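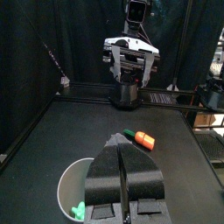
Jasis Play Vegetables: the Carrot

The carrot is the piece that customers ask for most often from the Jasis play food range, so we now sell it separately as well as in the full basket. It is made for toy kitchens, market stalls and sorting games, at home or in a classroom.

The body is orange, rounded and blunt at the end, with a shallow groove that goes around the middle. The top is a short green cylinder. We chose a short top because long leaves on toy carrots bend, and after some months they look tired. A short one survives in the toy box together with heavier things.

Small children hold it by the groove. Elba Salinas, who tested the range with her nursery group in September, wrote to us that the children used the groove as the place to "cut" with a play knife. Please note that the carrot does not come apart. If you want vegetables which open in two halves, see the Menon cutting set.

What you receive

One carrot in a plain cardboard box. The product number is 502. Cups, plates and other play food are not included.

Using it for sorting games

A simple game needs only paper cups and a few toys in different colors. Put the pieces on the table, give each child a cup, and ask for one color at a time. A dark table or a dark cloth is good for this, as the orange is easy to see on it. The carrot may be long for a small cup, so for the youngest children we suggest a bowl.

For shop play, we offer price cards in English and Irish. Aoife Ó Súilleabháin made the drawings for them. The cards are sold in packs of 17 and fit the Drululton market stall.

Cleaning

Wipe with a damp cloth and a little mild soap, then dry with a towel. Do not put it in the dishwasher and do not leave it in water overnight. Dust shows more on the green part than on the orange, and a soft brush removes it from the groove.

Age

From 3 years. Please check the toy from time to time, and take it away if you find a crack or a sharp place.

Ordering

Single carrots are sent within 2 working days. For schools and nurseries who need larger quantities, write to Peadar Dunne at our order desk and tell him how many groups you have. He can also mix carrots with other vegetables from the range, but the peas are out of stock at this moment and we do not have a date for them yet.

Returns are accepted if the box is complete. If the toy arrived damaged, send us a photo of it and keep the packaging until we answer. It is not necessary to send back the damaged piece.

Last updated: Wednesday, December 15, 2021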